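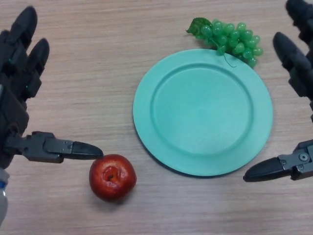
図1 木の天板にのせた赤いりんご、薄緑の丸い皿、緑のぶどう

生活と食の演習 配布資料 第2回「果物を卓に出す」
読む時間の目安：13分

サイト内を検索 キーワードを入力 検索

1. この回で扱うこと

前回の宿題で「果物を出すときに気をつけること」を書いてもらったところ、提出されたものの大半が「彩りよく」「季節感を大切に」「余白を生かして」のどれかを含んでいた。どれも間違いとは言わない。ただ、そう書いた人に、では皿を右に置くのか左に置くのか、りんごは丸のまま出すのか切るのかと聞くと、答えが返ってこなかった。指示として働かない言葉を並べても、卓の上では何も決まらない。

今回は、りんごと房のぶどうと皿一枚という、ごく少ない道具立てで考える。少ないからやさしいと思わないこと。品数が多ければ配置のまずさは紛れるが、この数だと紛れない。

参考書として指定している Devendra Grewal の『卓上の果物』(以下、グレワル)は、読みやすいが断定が多い本である。第2章を読んでくるように言ってあるので、以下ではところどころで反論する。著者に恨みはない。

2. 「補色だから映える」はどこまで本当か

グレワルは、赤い果物には緑の皿を合わせよ、と書く。赤と緑は補色であり、互いを引き立てるからだという。家庭向けの本でもよく見かける説明だが、少なくとも次の点で雑だと思う。

まず、「緑」が何を指すのか書いていない。図1の皿はミントグリーンで、白に近い側の緑である。これを濃い緑の皿に替えたら同じ効果になるのか。色相環の向かい側にあるというだけでは、明るさの差も鮮やかさの差も説明できない。深い赤のりんごの脇に淡い緑の皿があるとき、目が拾っているのは色相の対比なのか、明暗の対比なのか。図1を白黒で複写して配るので、りんごと皿がどのくらい分かれて見えるか各自確かめてほしい。私は明暗のほうがかなり働いていると見ているが、これは見立てであって証明ではない。

次に、ぶどうの扱いである。皿が緑でぶどうも緑なら、補色の理屈はりんごにしか効かない。ではぶどうは損をしているのか。グレワルはこの場合を「同系色のまとまり」と呼んで肯定している。対比になれば引き立つ、同系ならまとまる、という説明の仕方だと、どんな組み合わせも褒められる。外れようのない規則は、選ぶときの役に立たない。

もう一点、天板の色が議論から抜けている。図1の天板は淡いベージュがかった茶で、木目が横に通っている。卓の上でいちばん広い色はたいてい天板の色なのに、教科書は皿と果物の話ばかりする。同じ皿を黒い卓や白い布の上に置けば、皿の印象は変わる。色の話をするなら、面積の大きいものから始めるべきだろう。

3. 皿の役目を疑う

皿があれば果物は皿にのせるもの、と多くの人が思っている。図1のりんごは天板にじかに置かれていて、皿の左下にある。行儀が悪いと感じる人もいるかもしれない。感じた人は、何がどう悪いのかを言葉にしてみること。

丸のままで皮をむいて食べるりんごなら、卓に触れた皮は捨てる。皮ごと食べるのなら話は別で、天板が清潔かどうか、りんごを洗ってあるかどうかが問題になる。見た目の作法と衛生の話は、しばしば「きちんとする」の一語でまとめられてしまう。演習では必ず分けて書いてほしい。

皿が役に立つのは、だいたい次のような場合である。

・切った果物の汁を受ける
・転がるものを止める
・ひとまとめにして運ぶ
・取り分ける人に、ここから取ってよいと示す

最後の項目は見落とされやすい。丸のりんごが卓にひとつあっても、客はまず手を出さない。飾りか食べ物か分からないからである。切って皿にのせると手が伸びる。グレワルは「丸のままの果物は豊かさを伝える」と書くが、豊かさが伝わった結果、誰も食べずに下げることになるのなら、出した側の目的に照らして成功とは呼びにくい。

4. 房のまま出すか、外すか

ぶどうは房のままのほうが見栄えがする。これは私も認める。だが、房のまま出されたぶどうは食べにくい。片手で粒を引くと房ごと動くので、もう片方の手で軸を押さえることになる。立食なら片手はふさがっているから、これは実際に困る。

折衷案として、はさみで小房に切り分けておくやり方がある。前期の実習ではこの方法をすすめた。ただし、小房にすると軸の切り口が増え、食べ終わった軸の置き場も要る。軸を置く小皿を用意せずに小房で出した班は、卓の隅に軸がたまっていた。すすめた私の説明が足りなかった。

粒をすべて外して器に盛る方法は、食べる側にはいちばん楽である。そのかわり、軸から外れたところが傷みやすく、出す直前に外すことになる。手間をどこに置くかの問題で、どれが正しいという話にはならない。場面が決まらないうちに「ぶどうは房で」と書いてある本は、少し割り引いて読んだほうがよい。

5. 光と影について少し

りんごの表面には、光を返す明るい点がいくつか見える。右下の木の上には柔らかい影が落ちている。これを見て「つやがあるから新鮮だ」と書いた人は書き直しになる。つやは光の当たり方でも変わるし、拭いても変わる。品種による差もある。見た目から言えるのは、つやがあるということまでで、鮮度は持ったときの重さ、香り、軸の様子、最後は切ってみて判断する。

りんごの軸のくぼみは、色がやや茶色がかって暗い。ここも傷みと早合点しないこと。くぼみは影になりやすく、品種によってはもともとこのあたりの色が違う。

写真映えを目的にした講座では、果物に霧を吹くように教えることがある。私はすすめない。木の天板に輪じみが残るし、ぬれた果物は滑る。

6. 道具について(質問への回答)

どこの皿を買えばよいかという質問が毎年来る。答えは、家にある皿でよい。Tollen の皿も Szewczyk の皿も、演習に使うぶんには差を感じなかった。Mistska のカタログには果物専用と銘打った皿が出ているが、果物専用の形とは何なのか、説明を読んでも私には分からなかった。教材費の上限は一人3000円で、これは皿ではなく果物に使ってほしい。

まな板と小さい包丁は実習室にある。はさみは数が足りないので、持っている人は持参すること。

7. 演習

所要時間は最大30分。班で行う。

(1) りんご、ぶどう、皿一枚を使い、座って食べる二人のために卓を整える。切る・切らないは自由。
(2) 同じ材料で、立って食べる場合の出し方に変える。何を動かし、何をやめたかを書く。
(3) 皿を使わずにもう一度行う。困った点を書く。困らなかった場合は、困らなかったと書く。
(4) グレワル第2章から規則をひとつ選び、それが当てはまらない例を実際に卓の上に作る。

記録には「美しい」「おしゃれ」「映える」を使わないこと。代わりに、どこから手が伸びるか、何が何を隠しているか、どちらへ転がるかを書く。「バランスがよい」も、何と何のバランスかを書かないかぎり認めない。

使った果物は班で食べてよい。切ったりんごは色が変わるので、塩水につけたければ各自で。塩水とレモン水のどちらがよいかは昨年も意見が割れたまま終わった。私は味が変わるのが嫌なので、どちらも使わない。

8. 次回まで

11月の回では Prevside の食堂の献立表を使い、果物がどの順番で出されているかを調べる。グレワルは第4章まで読んでおくこと。「食後の果物は消化を助ける」という一文があるので、根拠として何が挙げられているか、注まで確かめて控えてくる。注がなければ、ないと書けばよい。

関連資料
・第1回 卓の広さと人の手の届く範囲
・第3回 献立表の読み方
・補足 木の天板の手入れと輪じみ
・補足 小皿はいつ要るか
・レポートの書き方(使わない語の一覧つき)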